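27/10/2026
Bookbinding bench, Porkano workshop

Back at the Ghasemi ledger after far too long away from it, and I want to get everything down while my hands still remember, because I wrote next to nothing in August and have been paying for it all morning. I found the text block where I'd left it under the small press, with my own pencil slip tucked in the front saying "see notes". There were no notes. So, for whoever picks this up after me (and for me, next month, when I've forgotten again), I'm going to be thorough.

The block has 42 sections, most of them sound. The first three and the last one have split along the fold and want guarding before anything can be sewn through them. I've torn the guards from the Sumulmont tissue, the lighter of the two rolls, and pasted them out with wheat starch let down a good deal thinner than I'd normally dare. The thicker paste I tried in the summer dried like a biscuit and cockled the margin on the second leaf, and I'd rather not do that twice to a book that has already been through so much. Guards went on to the outside of each fold, bone folder through silicone release paper, then blotters and a light board. I changed the blotters twice before lunch and they can stay as they are until tomorrow.

Paste quantities, as I never write them down: 300 ml water to the small scoop of starch, levelled off, soaked first and then cooked slowly with plenty of stirring. Strained twice. It kept its body nicely and brushed out without any lumps, so please use this one and ignore the figures on the cupboard door.

Thread next. Shahab Azimi had very kindly left me the end of his Tolutance linen, the 18/3, and I sewed a dummy of four sections with it on tapes to see how much swelling it gives. It's a lovely thread, waxes well and doesn't fray at the eye, but I think it is a touch heavy for this paper. With all the sections up, the spine would swell more than the old boards will allow, and I do so want to put the old boards back on. I'll try the thinner one on the same dummy and measure both at the spine with the block under the same weight. If there's nothing in it, I'll go with Shahab's, simply because it's so pleasant to handle.

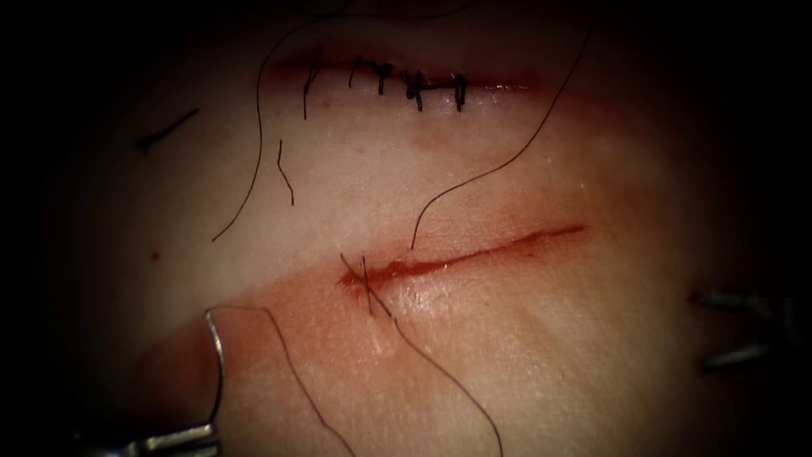
The endband is a separate worry and I've been putting it off. What survives at the head is a stub of plain cream over a cord core, with tie-downs every few turns, and nothing at all at the tail. I practised on an offcut block, and my tie-downs came out bunched at one end with a long bare stretch after them. They looked for all the world like that upper cut on the practice pad, with the black stitches packed into the left and middle and the red line running on open to the right. Same fault as ever: I start off keen and close, then look up and find I've no idea what spacing I was keeping. I've now pricked the stations on a strip of card and shall work to that, however slow it feels.

Leather can wait. I pared one trial strip for the spine and took it too thin near the joint, so that goes in the scrap drawer, and the knife wants stropping before I go anywhere near the good skin.

For tomorrow: blotters off, check the guards under raking light, second dummy with the thinner thread, order more release paper. The tapes are cut and in the blue envelope. Would whoever has the brass weights please bring one of them back? I've been making do with a jar of nails.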